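2020年5月25日 ジグソーパズルの話をします。長くなるのでつなげます！

**1/**
2000ピースのパズル、終わりました！！最後の一枚をはめた瞬間、変な声が出ました。隣の部屋の家族に「虫?」と聞かれました。虫じゃないです、完成です。

**2/**
絵柄は「Plornuvia」という架空の港町の地図です。Rakuraというメーカーのもので、3月に古本屋の奥の棚で見つけました。箱の角がつぶれていて値札が二重に貼ってあって、下の値札のほうが高かった。もう買うしかない。

**3/**
地図のパズル、本当におすすめです。風景だと空と海で心が折れるけど、地図には文字がある！道の名前の切れ端が「ムの坂」とか「旧粉ひ」とかで、これどこの坂?となってるうちに一時間たちます。

**4/**
ちなみに「旧粉ひ」は「旧粉ひき通り」でした。町の北西、川が二股になるところの右側。もう実在の町より詳しい。道案内できます。

**5/**
やり方の話。世の中では縁から組むことになってますよね。わたしも最初はそうしてたんですが、今回は途中でやめて、文字のあるピースから始めました。縁がほぼ全部クリーム色だったんです。クリーム色の直線と向き合いつづける夜はつらい。

**6/**
文字から組むと小さな島がたくさんできます。市場の島、教会の島、船着き場の島。それが橋のピース一枚でつながったときの気持ちよさ！これを味わうためにやっていると言ってもいいです。

**7/**
仕分けには菓子箱のふたを使っています。深さがあると下のほうを見なくなるので、浅いほうがいい。せんべいのふたが最強です。クッキー缶のふたは縁が丸まっていて、角にピースがもぐりこむ。

**8/**
形で分けるか色で分けるか問題。わたしは最初は色、残りが一色になったら形です。両側に出っぱりがあるやつ、片方だけのやつ、なんか足みたいなやつ。足みたいなやつには愛着がわきます。

**9/**
パズル友だちのLjubica Radonjićさんは、箱の絵を見ない派です。一度も見ない。文通みたいにメールで進み具合を送りあってるんですが、「今日、島に灯台があると知った」と来たときは、うらやましくてひっくり返りました。わたしは買った日から知ってた、灯台。

**10/**
次は見ないでやってみたい。でも箱を開けるには箱を見ないといけない。Ljubicaさんに聞いたら「人に開けてもらって、袋だけ受け取る」とのこと。本気度が違います。

**11/**
照明のこと。夜は電球色のスタンドひとつでやっていたら、薄い灰色と薄い緑がまったく見分けられませんでした。朝になって見たら、公園のまんなかに石畳がはまってた。全部はずしました。それ以来、色の近いところは昼にやる約束です。

**12/**
下に敷くものは、薄い板に起毛の布を張ったのがいいです。すべらないし、食事のときは板ごと持ち上げて棚の上に避難できる。布の色は暗めの無地で。前に花柄の布でやったら、花をつまもうとしました。何度も。

**13/**
進まない日もあります。10分座って一枚もはまらない日。そういう日はふたの中を並べ直すだけにしています。これがけっこう楽しい。そして翌日、その並べ直した列からすっと一枚見つかったりするんです！

**14/**
いちばん手こずったのは海です。地図だから波の線が細く印刷してあって、その線の間隔が沖に行くほど広くなる。気づいたのはかなり後半でした。もっと早く気づきたかった！でも気づいた瞬間はひとりで拍手しました。

**15/**
パズルをやっていると、ふだんの生活でも色の組み合わせに目が行くようになります。つや消しの銀色に緑の光がぽっと入っているの、すごく好きな取り合わせです。こういう色のパズルがあったら、緑のところから始めて、銀色であとから泣くと思う。
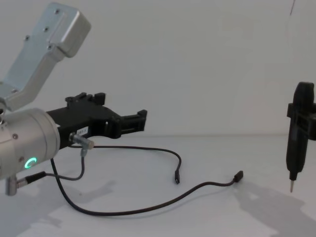

**16/**
完成したあとどうするか。飾る派、すぐ崩す派、写真だけ派といますが、わたしは一週間置いてから崩す派です。毎朝お茶を持ってPlornuviaの港を一周します。今朝は市場を抜けて灯台まで行ってきました。

**17/**
崩すときは端からくるくる巻くようにすると、まとまってはがれて気持ちいいです。袋に入れる前に、大きなかたまりはちゃんとばらします。次にやる人（たぶん自分）が、つながったままのピースを見つけるとちょっと冷めるので。

**18/**
次の一箱はもう決まってます。Fatos Mladenovićという人の描いた、夜の植物園の絵。433ピースという半端な数で、外周がまっすぐじゃなくて葉っぱの形なんです。縁から組む派のみなさん、縁が葉っぱです！

**19/**
さっき質問をもらったので。初めてなら、好きな絵で、文字か建物が多いものがいいと思います。ピース数は机の広さで決めてください。組む場所のほかに、広げる場所が同じくらい要ります。わたしは最初それを知らず、床に進出して、足の裏でピースを見つけていました。

**20/**
もうひとつ、なくしたかもと思ったピースは、だいたい袖についてます。あと膝の下。掃除機をかける前に、まず自分をはたいてみてください。

**21/**
パズルをやってる人、いま何を組んでますか？途中のも見たいです。海で止まってる人は特に教えてください、一緒に波の線の間隔を見ましょう！わたしはこれからお茶をいれて、旧粉ひき通りを歩いてきます。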